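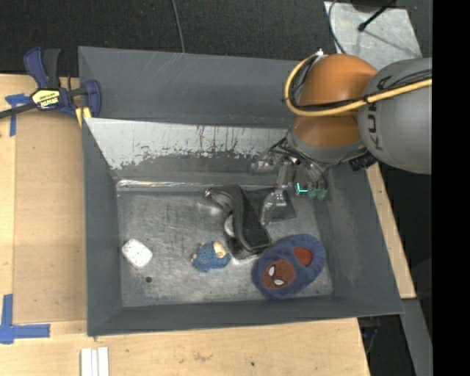

Closetti Bin-Picking Set
Data card and README, release 2

Overview

Closetti is a set of recorded picking trials made at the Tanasarn Shared Workshop. It covers the removal of mixed household items from a metal bin by a robot arm with a multi-fingered gripper. The set was prepared by the Irano build group and is maintained by Ffion Gough. It is intended for members and outside users who wish to test grasp planning on soft, curved and irregular items.

Contents

The release holds 168 trials in 8 sessions. Each trial has its own folder containing a video file, a joint log in CSV format and a short text file with the operator's notes. A list of items by session is kept in items.csv at the top level. Items include footwear, plush and knitted pieces, and hard blocks.

Workspace

All sessions used the same gray metal bin on a wooden table, with a KUKA arm and a fixed camera. The bin is clamped at the rim. Blue tape on the tabletop marks the reference position, and the bin must be returned to the tape before any trial is run — calibration files are valid for that position only. The floor of the bin is scuffed bare metal, and users should expect uneven reflections there. The chipped coating on the rear panel was left as it is in order to keep the sessions comparable.

Recording procedure

1. The operator places the items by hand and leaves the marked area.
2. Recording is started from the Dretska control script.
3. The arm moves to the start pose and attempts one grasp.
4. The result is entered as held, dropped or missed.
5. The recording is closed and the notes file is saved.

A trial stopped by the operator is kept in the release and carries the word "halted" in the result column. Such trials should be left out when success rates are reported.

Known issues

Joint logs in session 2 begin slightly after the video. The offset is given in sync.txt. Cabling at the wrist hides part of the gripper in many views, and finger contact cannot always be judged from video alone. Trial 82 has no operator's notes.

Item names were entered by different operators and are not fully consistent. The same slipper may be listed as "slipper" or "blue shoe." A corrected list is planned for September.

Use and access

The files may be copied and changed for teaching, research and personal projects, provided the set is credited by name and release number. Requests for the calibration files should be made in writing to the maintainer. Members who wish to add a session must first complete the workshop's arm safety course and should use the folder layout described above — files in other layouts will be returned for correction.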